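Mornine 22 Table Loom: Set-Up Guide
Section 2: Your First Warp
Text by Lai-ching Chu for Vadura Looms. Revised Aug 6, 2021.

By now your loom is assembled and standing level, and the fun part starts! Warping sounds scarier than it is. You'll be putting 300 threads on the loom, and the first time through it fills most of an afternoon. Put some music on, clear the table, and take breaks whenever your shoulders ask for them.

What you need
Warping board (the Paden board works beautifully, any other is fine)
Smooth cotton yarn in two colors
Threading hook, scissors, a few lengths of scrap string
Brown paper or thin warp sticks

Note: Save fuzzy wool for your second project. It's lovely stuff, but it clings to itself and makes threading much harder to learn.

Winding the warp

1. Tie your yarn to the top left peg and follow the path you marked with your guide string. At the bottom pegs, cross over and under so the threads form an X. This is the cross, and it keeps every thread in its proper order.

2. Wind with an even, relaxed hand. If the pegs start leaning inward, you're pulling too hard. Loop a scrap of string around each group of 50 threads as you go, and you won't have to start counting over when the phone rings.

3. Tie the cross firmly in four places, then tie the bundle tightly every arm's length or so.

CAUTION: Do not lift the warp off the board until the cross is tied. A lost cross can be rebuilt, but it's a long evening.

4. Slide the warp off the far end first and chain it loosely over your hand, like a big crochet chain. It looks wonderful like this, so go ahead and admire it.

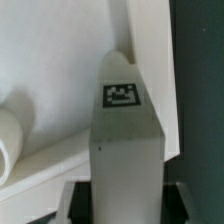

Beaming on

5. Put the lease sticks through the cross, one on each side of the X, and tie their ends together with a small gap between them. Only then take off the cross ties.

6. Spread the threads in the raddle, centered on the loom. The full weaving width is 22 inches, but a narrower warp is easier to manage while you're learning.

7. Turn the back beam slowly, feeding in brown paper between the layers. Stop after every full turn and give the warp a gentle tug, section by section. Combing it with your fingers is fine. Combing it with a hairbrush isn't, tempting as that may be!

CAUTION: Keep long hair, scarves and sleeves away from the beam, and engage the ratchet before letting go of the handle.

Threading and sleying

8. Thread the heddles from right to left, shaft 1, 2, 3, 4, and repeat. Check each group of four before you move on, and tie it in a slip knot once it's right.

9. Lay the reed flat and draw the threads through with the hook, 2 to each slot. Hold the reed up to a window now and then. Skipped slots show up quickly against the light.

10. Tie the warp to the front rod in small bundles, working from the center outward. Pat across the whole width with a flat hand and retie any bundle that feels slack.

You're ready to weave! Try a few rows of plain weave in thick scrap yarn to close the gaps, then turn to Section 3 for the Després twill sampler.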